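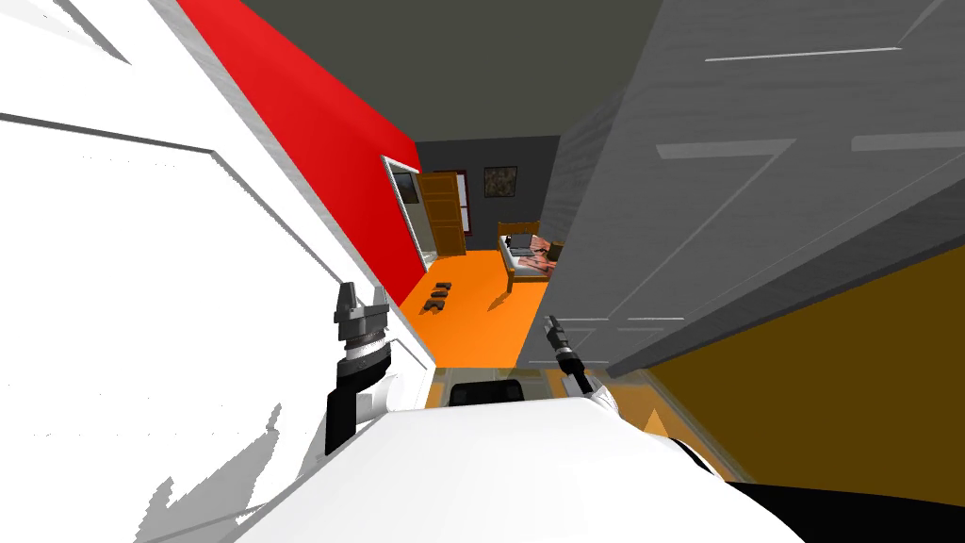
Início Explorar Notificações Mensagens

A Geltus promete poupar 40% no aquecimento com um termostato. 40% de quê, pergunto eu. A página não diz.
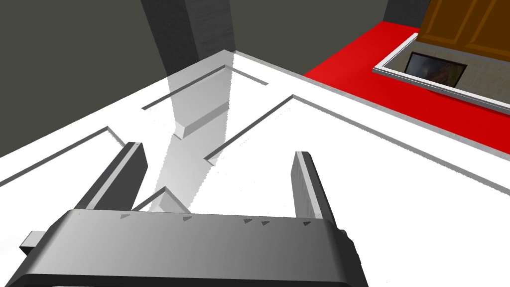 Fui ler as letras pequenas: o teste durou 15 dias, em Lisport, em julho. Em julho — quem é que liga o aquecimento?

E custa 79 euros, fora a mensalidade. 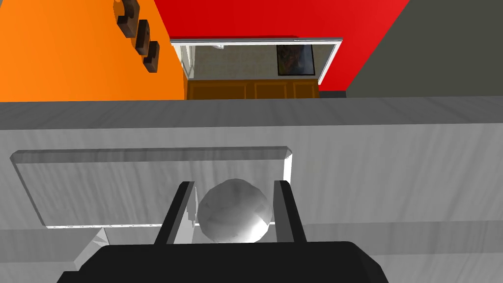

Mathis Lacroix: Tenho um há um inverno e a fatura desceu uns 15 euros.

Desceu por causa do aparelho ou do inverno ameno? Mostra-me duas faturas e falamos. 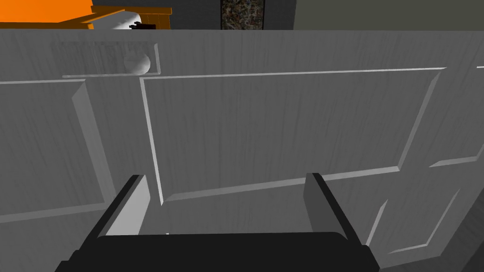 Frente de armário, cinzento-claro.

Continuo com o botão antigo.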